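Small Business Operations
Handout 6: Setting Up a Freight Brokerage
Instructor: Jolanta Duda
Revised 7/12/24

1. The role of the broker

A freight broker arranges the movement of goods between a shipper and a carrier. The broker does not normally own trucks and does not take possession of the load. Income comes from the difference between the rate the shipper pays and the rate the carrier accepts.

Students should read the Dirar case before class. Dirar opened with one desk and a list of 187 carriers, of which 160 had current insurance certificates on file. The remaining carriers could not be offered loads until their paperwork was renewed.

2. Licensing and contracts

A broker must hold the proper operating authority and maintain a surety bond. Written agreements are required with every carrier. Each agreement should state who pays for loading delays, how claims are filed, and when payment is due.

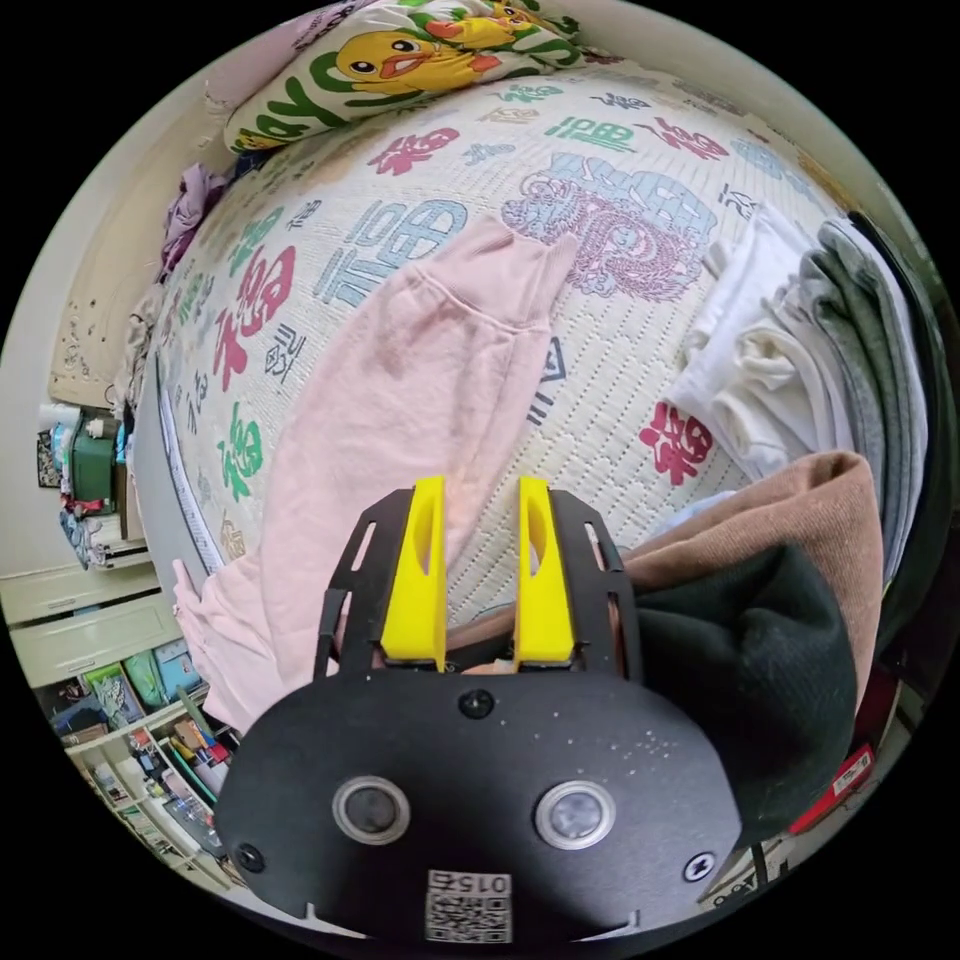 3. Cash flow

Carriers often expect payment well before the shipper's invoice is settled. In the Fluten exercise, the broker pays the carrier $2,957 on delivery and waits until November for the shipper's check. Prepare a short statement showing how the gap would be financed.

4. Assignment

Compare the carrier agreements used by Cuervo and Onbridge, both included in the course packet. Identify the clauses that differ on cargo claims. Submit written answers to Florin Vlad, teaching assistant, before the next session.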